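Tennis balls in the dryer with a down duvet — yes or no?

Last updated: 2/26/22

gekel_gran
Evening all. My old duvet has gone lumpy in the corners again and my neighbour swears by putting tennis balls in the dryer with it. I washed it in September and it took 300 minutes of drying, on and off, and still came out like a bag of dumplings. Has anyone tried this, and does it matter what sort of ball?

Ferhat Uysal
I've done it for years, and my mother before me! Two balls, low heat, and stop every so often to give the duvet a good shake and turn it round. The thumping is dreadful, mind, so warn whoever is in the next room. Any ordinary yellow one will do, printing and all, same as mine.

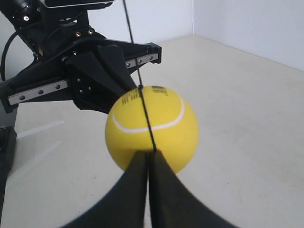

Yellow ball, white seam, a bit of black lettering near the top

dambridge81
Sorry, Ferhat, I have to disagree about the printing. I'd never put one with lettering on it in with pale bedding — I had a grey smudge on a pillowcase once and I still blame the ball. I use plain wool ones now and they're a good deal quieter too.

Ferhat Uysal
Fair enough, though I've never had a mark myself. You could always tie each ball up in a clean white sock, which softens the noise a little as well.

Fung-ping Kong
Socks here too, knotted tightly or they work loose. I do think the shaking out does more good than the balls, if I'm truthful, but I still put them in.

gekel_gran
Thank you, all of you. Socks it is, and I'll try it on the old spare duvet first — will let you know how I get on.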